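Handling rules for glassware with hand-held grippers – what do you use?
Forum: Automation Practice > Standards and site rules

tbainbridge
We're rewriting our table rules at Plandon before January and I'd like to hear what other sites do. The current draft says:

1. Clear the table of anything not in the task list.
2. Cables run back along the forearm, strapped at the wrist.
3. Glass is lifted no higher than 20 cm.
4. Stop after 200 takes and check the finger screws.

Two from the bench, one at the table and one down at the fingers: 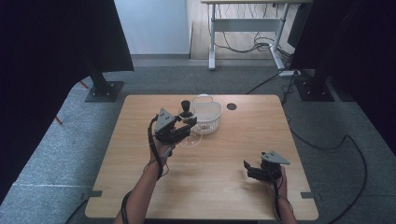
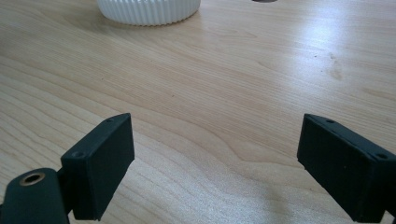

Rule 3 is the one people argue over. Cyril wants it gone because you can't judge height while you're watching the jaws. I'd keep it and put a mark on a post at the back of the table.

c_ashworth
I don't want it gone, I want it replaced. Limit the speed and make people close on the bowl or the stem, one or the other, every time. We've logged 679 takes with glass and the breakages were all on the way down.

mafalda.f
At Evora we have no height rule. We do have a floor rule – no loose cable within a metre of the operator's feet, power boards included. Worth adding to yours before you spend another week on glass.

tbainbridge
Fair point. The floor is covered by the building rules but I'll repeat it in ours. How do you handle the metre when the leads have to reach the operator somehow?

mafalda.f
Overhead, or taped flat from behind. The arm leads are exempt down to the waist.

Beryl Y
Taping to carpet is a pain and it lifts at the edges. We bought rubber covers, roughly 18 metres, and haven't gone back.

c_ashworth
Also rule 4. 200 is too many. Ours get checked at the start and at the lunch break, no counting. People lose count anyway.

pfuentealba
Disagree with Cyril on that. A number can be audited and "lunch break" can't. If the software counts takes it can put up the reminder itself. The Madigan logger does it.

c_ashworth
Only if everyone is on the same logger, and half of us aren't.

tbainbridge
OK. I'll write rule 4 as 200 takes or the lunch break, whichever comes first, and split rule 3 into speed and grip. The height mark stays in as optional. Comments on the new draft by 10th December please.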